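4.2 Open-day demonstration

The second deployment of the system took place during the open day at the Jernton site on Monday, October 21, 2024. Unlike the laboratory trials in Section 4.1, the schedule was set by the arrival of visitor groups, and the operators had no control over the length of the pauses between runs. The task was container sorting on a shared table, with two arms working from opposite sides under the Tudex scheduler. The policy weights were the same as in the laboratory trials and were not tuned for the site.

Setup took most of the morning. The wrist cameras were recalibrated on location, as the overhead lighting was brighter than in our laboratory and had caused glare on clear plastic in a dry run the evening before. Arm speed was limited to 90 percent of the laboratory setting at the request of the site safety officer. Visitors stood behind a floor line and could ask the operator to repeat a run, but could not move objects themselves.

We logged 235 runs over the day. A run was counted as complete when the target container had been released inside its goal area and both arms had returned to their rest poses. Runs stopped by the operator were kept in the log and marked as failures, including those stopped for reasons unrelated to the policy – mostly questions from the floor. This makes the reported success rate slightly pessimistic. Camera images were stored for each run together with joint states and the scheduler trace.

The container set was chosen to vary in wall type. Slotted walls give broken depth readings, while clear walls are often missed by the depth sensor altogether, and the Veloso segmentation module was trained mainly on opaque objects. Figure 6 gives a wrist view with the three wall types on the table: black slotted baskets, transparent bins at the left, and opaque white bins. The nearer basket lies at a slight angle to the left of the gap between the fingers.

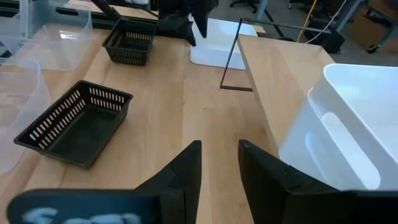 4.3 Failure cases

Most failures fell into two groups. In the first, the depth estimate for a clear wall was replaced by that of the table behind it, and the fingers closed too low. In the second, the scheduler held one arm for longer than the 800 ms limit and the run timed out. The Elero planner used in Section 4.1 shows the same timeout, but less often – see Table 2.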